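4.3 What the packers told us about pace

We had gone to Arkovlow expecting to hear a good deal about job losses, and we did hear some of it, mostly in the first few days. What people really wanted to talk about, once the kettle had been on and they had got used to us, was pace. Before the Volach system came to the returns room, each packer set her own order of work. If a parcel was awkward you put it to one side and came back to it after tea, when your hands were rested and somebody might be free to hold the other end. Darlene Gill, with 17 years at the bench, described this as "keeping a few in your pocket", and several of her workmates used the same phrase without being prompted.

The new arrangement took that away, at least at first. Parcels were shared out by the software between the robot stations and the people, and a parcel that had been given to you stayed yours until it was closed. We logged 1,983 parcels over the study period, and of these 300 were passed from a robot station to a person part of the way through. It is these passed-over parcels — the packers call them "leftovers" — that take up most of our interview notes, and we make no apology for lingering on them, as they did.

A leftover is harder than a fresh parcel in a way the planners had not allowed for. The person receiving it has to work out what has already been done. Is the bag sealed underneath, or only folded? Has the first strip of tape gone on? Kgomotso Hendricks told us she would sooner have the whole thing tipped out in front of her and begin again, and for the first month she often did exactly that, although the screen counted it against her time. When we raised this with the shift leads they were quite surprised, and to their credit they changed the count within the week. The feeling of being marked down for somebody else's half-finished job lasted rather longer than the rule did.

4.4 Minding the machine

The second change concerns a kind of work that had no name when we started. Somebody has to be near a station while it runs, ready to step in, and this was at first treated as a rest between proper tasks. Dineo Van Wyk put it to us very nicely: "They think I'm sitting down. I am sitting down. But I'm listening the whole time." She meant the small sounds of plastic being pulled too tight, which she had learned to hear well before she could see anything amiss. 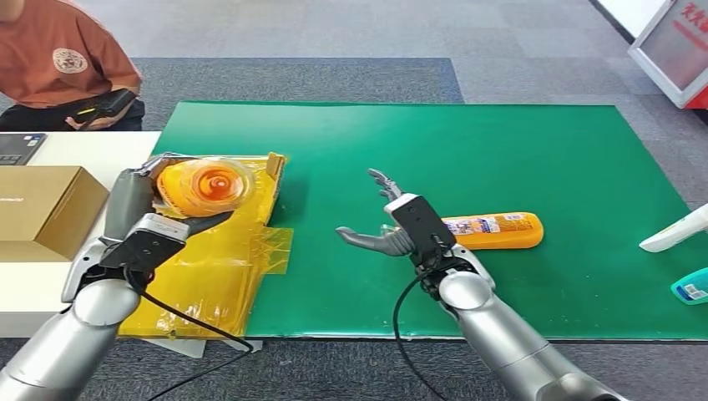 Figure 3. A two-armed station with yellow plastic packaging and tape.

Minding, as we came to call it, asks for a steady sort of attention that is not much like packing and not much like idleness either. Packers found it tiring in the shoulders and neck, which puzzled them, given how little they lifted. Part of the trouble is that thin packaging gives so few clues. In Figure 3 the yellow plastic is wrinkled, with loose flaps on the mat and a longer piece hanging over the front edge of the table, and a minder has to judge whether slack of that kind matters or can be left alone. The seat matters too. The person in the figure is behind the table, facing work that a packer would normally have directly under her own hands, and more than one of our interviewees spoke of wanting to lean in and smooth things flat. Renata Pietrzak kept her hands folded on purpose, she said, as one does when a child is learning to tie a shoe.

We would therefore treat minding as skilled work, to be paid and timetabled as such. At Arkovlow it was written into the rota in June, in turns short enough that nobody's neck suffered unduly, and the packers themselves chose the order of the turns. Whether the same would suit a larger site we cannot say, though we return to the question in Section 5.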